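Home | Forums | Decor & Small Spaces | New Posts | Log In

Fake flowers on a white table – keep or toss?
2 min read 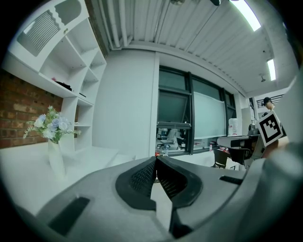 ibarra_brick
So I need a second opinion before January. We rent a work space on Wakon and I'm the one who ended up in charge of making it look nice. White table, white built-in cubbies, brick wall behind. I put blue and white roses (artificial) in a tall white vase and I love them! My office mate says they look like a dentist's waiting room. Budget is $200 for the whole corner, so be gentle.

mossyporch4
Keep. The blue looks great against the orange brick. I'd switch the vase though – white on white on white gets lost.

dustpanqueen
Toss, sorry. Fake roses are dust magnets and in a year those pale ones will be gray. Get a pothos.

ibarra_brick
I have killed every pothos I ever met lol. And there's a vent up by the top of the shelves, so a plant up there would be blasted.

Skidaleck2555
Disagree with dustpanqueen. Hair dryer on cool, two minutes, done. What bugs me is the cubbies. You've got that staggered layout and they're doing nothing for you. Put a few books in, maybe a basket for whatever that dark folded thing is.

ibarra_brick
That would be my bag, it lives there. Basket is a good idea though.

dustpanqueen
Fine, keep the greenery and lose the roses. Final offer.

mossyporch4
No!! The ferny stuff alone would look like a salad. I got a green glass vase at Famier for way under your budget, try that first.

ibarra_brick
Ok going to look at vases after work. Roses stay for now.

Related threads
Sealing old brick indoors
Open cubbies: doors or no doors?
Desk corner redo for $220
Best way to clean silk flowers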